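Mastero: second progress report to the Zawadzka fund

Filed under: Project Updates / Manipulation Software
14 shares | 3 comments

10 November 2019

This report covers the work done on Mastero since the August report. Mastero is the software package Wovadari is building to turn hand-held gripper recordings of household tasks into data a motion planner can use. The grant pays for two pieces of it: the pose tracker and the grasp labeling tool. Both are running. The tracker is on schedule and the labeling tool is behind.

Pose tracking

The tracker estimates where the gripper is from the wide-angle video and the inertial readings. In August it lost its position whenever the camera faced a large area with little texture, such as bedding or a bare wall. The old version threw away the whole recording when this happened, and we were losing too many bedroom recordings to make the set useful.

We made two changes. The tracker now keeps a short history of the map and tries to rejoin it after a gap. It also gives more weight to points near the rim of the fisheye view, where furniture and wall fixtures tend to show up even when the middle is blank. To do that we had to redo the lens calibration, and that took Lucyna Nowicki most of September. The old calibration was good in the center and poor past 75 degrees from the axis, exactly where we now wanted to use it.

On our test set of bedroom recordings, the share that track from start to finish went from 35 percent to 75 percent. Kitchen recordings were already good and did not change much. The remaining failures are mostly fast turns. We have not started on those.

Finger masking

The gripper's own fingers are always in view and they confuse the tracker, as they stay still relative to the camera while everything else moves. We had been using one fixed mask. It worked with the fingers open and left part of the pads uncovered when they closed. The mask is now computed from the measured finger opening for every video frame. The code is small and has been merged. The mask for the housing along the lower edge remains fixed and has given no trouble.

Grasp labeling

The labeling tool marks when the fingers make contact and when they let go. It uses finger opening first and the image second. For rigid items this is fine. For cloth it is not. A folded sheet or a shirt gives way under the pads, the opening keeps changing after contact, and the tool places the label late. The late labels run up to 20 frames behind the ones set by hand.

Mathis Leclerc is training a small contact classifier on image crops around the pads. First results are better on thick fabric and no better on thin sheets. We had planned to hand over the finished tool with this report. We now expect to hand it over with the next one.

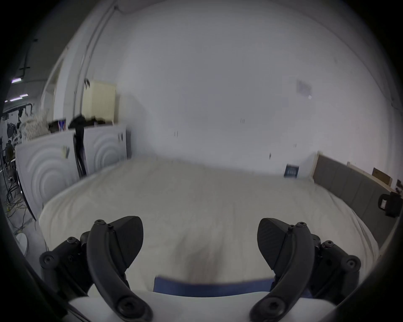

Gripper camera view over the bed, with the fingers open and a dark blue strip lying between them.

Views of this kind are the hard case for both parts of the software. The off-white sheet fills the middle, and most of what the tracker can hold on to is farther out: the headboard panels, the two white front-loading appliances, the radiator. Wrinkles in the sheet do give feature points, but they are unsafe once someone pulls on the bedding. We plan to let the tracker lower their weight when they move against the rest of the map.

Planner export

Export to the Millar planner format works for single-arm recordings. Timestamps were off by one video frame in the first version and this has been fixed. Files exported before the fix should be made again. Two-arm export has not been started and is not part of this grant period.

Budget and next steps

Spending is in line with the plan except for computing time, where we are 20 percent over on account of the calibration reruns. We ask to move that amount from the travel line, which has hardly been used. No change to the total is needed.

Before the next report we will finish the contact classifier, add the moving-cloth check to the tracker, and write the install guide that was promised in August and is still missing.

Comments (3)

tkessel: Does the new calibration load in the old viewer, or do we need to update both?

L. Nowicki: Update both. The old viewer will open the file but it ignores the extra lens terms.

rowan_p: Please put the install guide ahead of the cloth work. I gave up on the build twice.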